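Games Research | Play Studies | Working papers
Home Papers Authors Archive Contact

4. What players did with the trailers

By this point in the study I had watched the four Brindex trailers so many times that I could hum all of them, so let me get to the part I find fun. Section 3 covered what the studio put into each teaser. This section is what the players took out, and the two lists don't match very well.

We had 89 players keep a viewing diary between the first teaser and release in September. I asked them to write down anything they noticed, any time they rewatched, and any guess they made about the story. Most people wrote way more than I asked for (one diary ran to 111 entries, and I read every one with a lot of coffee). Almost all of it was about small things. A door in the harbor level that was blue in the first trailer and green in the second. Half a second of music that sounded like the old Segers theme. The way the hero's coat moved when she turned around.

4.1 The coat

I did not plan a subsection on a coat. But clothing came up in the diaries more often than combat, more often than the voice acting, and far more often than the release date, and I'd expected the date to win easily. Players of the earlier Bombridge games were especially into it. They knew the old outfit by heart, and they wrote long, happy, slightly worried notes on what had been changed. The collar is taller. The sleeves look heavier. One player went through the second teaser at quarter speed to work out if the hem had a pattern on it or if that was only video compression.

I have two ideas about why. The first is that clothes are on screen all the time. A fight lasts a few seconds in a teaser, but the coat is there in every shot with the hero in it, so you get plenty of looks. The second is that people know cloth. Very few of us have swung a sword, but we all fold shirts, and we notice right away when fabric on screen bends in a way it shouldn't. Fans say a coat "looks like rubber" and they are usually right! They don't need the word for cloth simulation to spot a bad one.

Trim is where this gets really specific. In the diaries, edges got more comments than whole garments did: piping, cuffs, bands, stitching. An edge shows how a piece of cloth is lying, and it's also the part that shimmers and breaks up first when a trailer is squashed down for streaming.

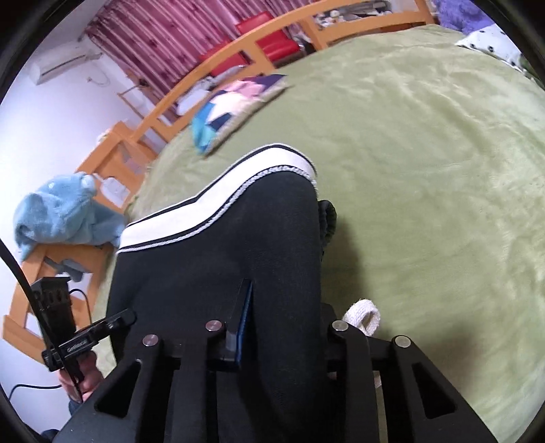 Figure 1. Black garment with a white band and narrow braided trim; both follow the curve of the cloth's top edge.

4.2 Guessing out loud

The other big habit was guessing. Players posted theories on the Momlow boards, then went back to their diaries and wrote about the replies, so I ended up with a kind of double record. I coded 20 of these threads by hand. The pattern I kept seeing was that a guess got more confident each time it was repeated, even with no new footage to back it up. "Maybe the brother is alive" became "the brother is alive" inside one thread, and by the third trailer people were annoyed that he hadn't shown up yet.

I don't want to make too much of this. The diary players signed up for a study about trailers, so they like trailers, and a more casual crowd might have watched once and moved on. I also can't say whether the disappointed guessers enjoyed the game any less, as the diaries stopped at release. A follow-up is the obvious next step and I'd love to run one.

Comments

pixelmoth: I was on the Momlow boards for the brother thing and yes, it got exactly that silly. I believed it too.

harborlevel: Did you look at people who skip trailers on purpose? I know a bunch of them and they get pretty intense about it.

old_save_file: The door was always green. It's the lighting.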